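Curthorpe Technical Program
Student Project Reports

Floor Marking and Part Handling in a Shared Workroom
Posted January 24, 2023 | By the Prillel Project Group
Print this page | E-mail this page
Share (2) | Comments (3)

1. Purpose

The Prillel project was assigned to study how a shared workroom should be laid out when large, light parts are carried between work surfaces. The department asked for a marking plan that could be put down in one class period of 60 minutes and removed without damage to the floor. A second request was for a short procedure on handling parts with a finished white surface, as the department had received complaints about marks on returned parts.

2. Room and materials

The work was carried out in the Oyewole Room at Curthorpe. The floor is covered in dark gray speckled carpet. Stainless steel tables with slim legs and low crossbars were used as work surfaces. Yellow tape was selected for all marking, both on the carpet and on the tabletops, so that users would have a single color to learn.

The part chosen for the study is long, white and curved. It is awkward to set down, and its shape changes considerably depending on the side from which it is viewed. For this reason the group decided that floor outlines should be larger than the part's resting footprint and should not follow its contour. Plain squares were adopted.

3. Handling observations

The part was observed during handling from several positions. The group recorded where it was held, how its surface looked under the room lighting, and how much of the floor marking remained in view past it. 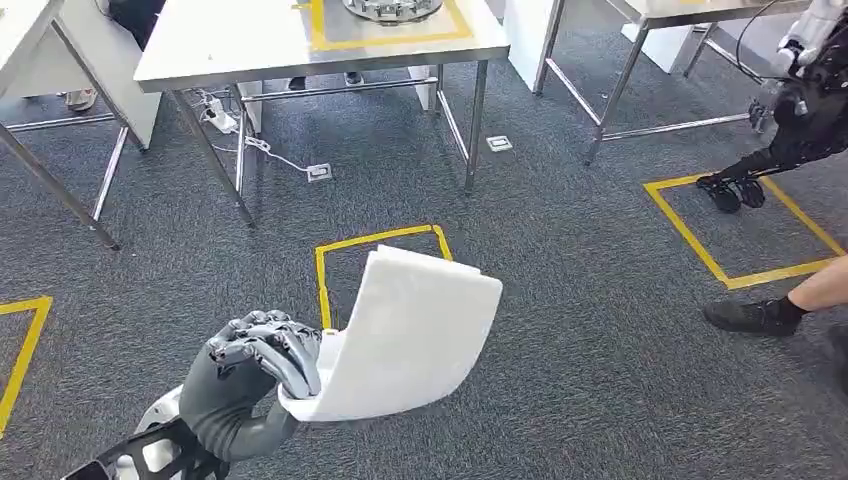
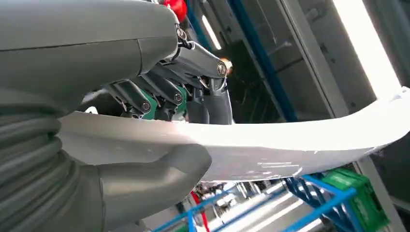
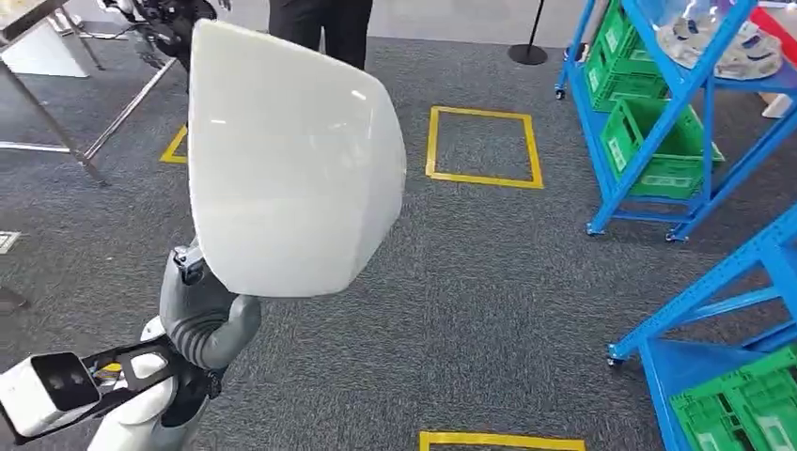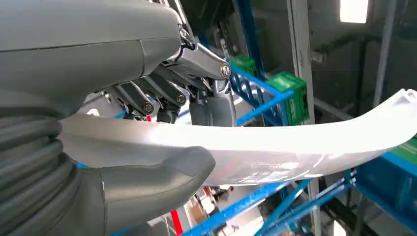 Figure 1. Curved white part held in the workroom. Floor marking is visible in the first view.

In the first view, the part hides the lower portion of the central floor square. The top edge and the sides can still be seen. The group considers this acceptable for approach, but a user holding the part low would have difficulty confirming the near edge of the square. A short tape mark placed outside each corner is proposed.

Surface condition was harder to judge. Faint scuff marks and thin white streaks can be made out on the lower face in the second view. Strong light washes out the far end of the part in that view, so the condition of that end was not rated. In the third view, bright reflections fall on the upper part of the panel. Inspection should therefore be made from more than one angle before a part is signed back in.

4. Proposed procedure

Users should check that the floor square is clear before lifting. The part should be held near an edge, and the face should not be dragged across a tabletop. Existing marks are to be entered on the Rosberg sheet before work begins and again on return. Tape that has lifted at a corner should be replaced in full, as patched tape collects carpet fiber.

5. Remaining work

The corner marks have not been tested. The group has requested two further sessions in April, when the room is next available, and will compare the present squares with a larger size. Tape removal from the carpet will be checked at the end of the second session. Costs for tape were within the amount allowed and are listed in the appendix, which is held at the department office.

Print this page | E-mail this page
Share (2) | Comments (3)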